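Baudry 200 Warning Triangle and Roadside Kit

I started stocking the Baudry kit in March, after a van went into the back of a broken-down hatchback on the bypass outside Birkinton. I drive that road twice a day and I'd been getting by with a torch and crossed fingers, so I bought one for myself first, lived with it for a while, and then ordered a shelf-full for the shop. Same kit, same bag, no difference between mine and yours.

What you get is a folding warning triangle, 2 hi-vis waistcoats (one large, one extra large), a clip-on amber beacon, a foil blanket, a pair of work gloves and a little card for writing down the other driver's details. The pencil is included. I know that sounds daft but have you ever tried to find a pen at the side of the road in the rain? It all goes in a zipped bag that's flat enough to slide under a front seat, and I'd keep it there or in the door pocket, not buried in the boot under the shopping.

The triangle is the bit I'm fussiest about. Cheap ones blow over the moment a lorry goes past. This one has four wide metal feet that swing out and click, and it weighs 800 grams, so it's a proper lump in the hand. I had it out on the lane behind the shop on a really blowy afternoon and it shuffled a bit but stayed up. It folds into its own hard case, and yes, it does go back in! You turn the feet in first and then drop the two sides. The first couple of goes I did it the wrong way round and swore at it.

Please don't put any triangle out on a motorway, this one or anyone else's. Get yourself and your passengers out by the left-hand doors, get behind the barrier, and ring for help from there. On other roads, put it well back from the car on the same side, and only if you can walk there and back safely. If you can't, leave it and get clear.
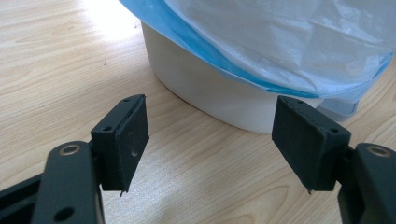 Black gripper fingers over a light wooden tabletop.

The beacon is made by Plusivis and it's a good one — three settings, a magnet on the back and a clip for your collar or rucksack strap. I use the slow flash because the fast one gives me a headache. Mine goes on the roof, where it can be seen over the hedge. If you've got an aluminium or plastic roof the magnet won't hold, so clip it to the top of a window instead. It takes two AAA batteries, which come in the box with a paper tab you have to pull out. Pull it out the day it arrives, then you won't be picking at it in the dark with cold fingers.

Waistcoats are the ordinary zip-up sort with two bands round the middle and one over each shoulder. They come up big, so they'll go over a winter coat. If you want children's sizes put a note on your order and I'll swap them at no extra charge, as long as I've got them in.

A few people have asked how it compares with the Arkarix kit I used to sell. The Arkarix had a nicer bag and a tyre gauge, but the triangle was flimsy and the waistcoats were one size only. I've still got a few of the bags on their own if anyone wants one, just ask.

Details
Order code: 721
Triangle weight: 800 g, without case
Beacon batteries: two AAA, included
Waistcoats: one L, one XL
Spare feet for the triangle: sold separately, in fours

Orders in before 2pm go out the same afternoon. You can also collect from the Birkinton shop, there's parking round the back. If something's missing from the bag or a foot doesn't click, send me a quick message with your order number and I'll post the part out. Refills for the details card are free with any order, tick the box at checkout.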